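Notebook, spice shelf and counter setup
20 January 2019
Entry by Vasylyna Hladun, Metholm kitchen workshop

Carried on from the November list. The job is still to settle how the spices are stored at the back of the counter, so that whoever cooks can find a jar without moving the rest. Corrado wants the labels readable from where you stand. Amedeo only cares that the caps are sorted.

Rack first. The wire rack takes nine jars when it is full, in 3 columns by cap color: green, white, black. We went back and forth on sorting by use (baking, meat, everything else) and dropped it, as people kept disagreeing about where paprika goes. Cap color is quick to learn and you can read it from above, which the labels don't allow except on the front jars. I would still like a dot of tape with the name on top of each cap. Leonardo has the tape.

Cork jars are a separate problem. They are short and wide in the shoulder and I don't want them mixed into the cap columns. Two of the labels have the barcode facing out, no use to anyone looking for a spice. The contents are all some shade of reddish brown, so you can't go by eye either. Relabel before they go anywhere permanent. Corks should be checked for crumbling when we do that.

The dried herbs in the green container have a clear window, so no label needed there for now. It takes up a lot of room on its side. Try it upright at the end of the shelf.

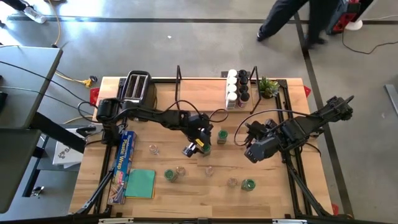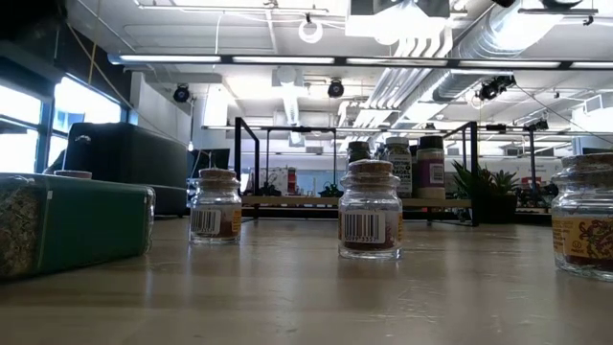
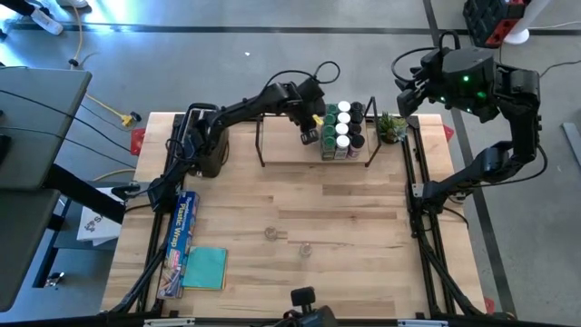

Spice storage at Metholm: capped jars on the rack in the first and third, cork jars and green container in the second.

Rest of the counter. The plastic wrap box is on the left, lengthwise front to back, with the teal napkin folded next to it. I like the wrap there. You can pull a sheet across the wood without reaching over anything. Hjalti would put it in a drawer, and he may be right once the drawers are fitted, but for the present it stays out.

The potted succulent is to the right of the rack. Keep it there, but water it at the sink. The butcher block marks easily and we have one ring already from the old tray.

Toaster goes at the back left. Amedeo asked about crumbs getting to the spices. Fair point. Wipe down that corner after use and see how it goes before moving anything.

The small clear cups are hard to see against the wood. I have nearly knocked one over twice. Either they get a tray or they go up on the shelf. Corrado suggested a dark cloth under them, worth trying with one of the spare napkins.

Measured the clearance in front of the rack with the wrap box in place: about 9 inches to work in, enough for a bowl but tight for the big board. Asked Ritondale for a price on a narrower rack of the same kind. No answer yet.

To do:
Names on caps (Leonardo)
New labels for the cork jars, name side out (me)
Stand the herb container upright, see if it tips
Dark cloth or tray for the cups (Corrado)
Ask Hjalti when the drawers are coming
Oil the block once the counter is cleared, 2 thin coats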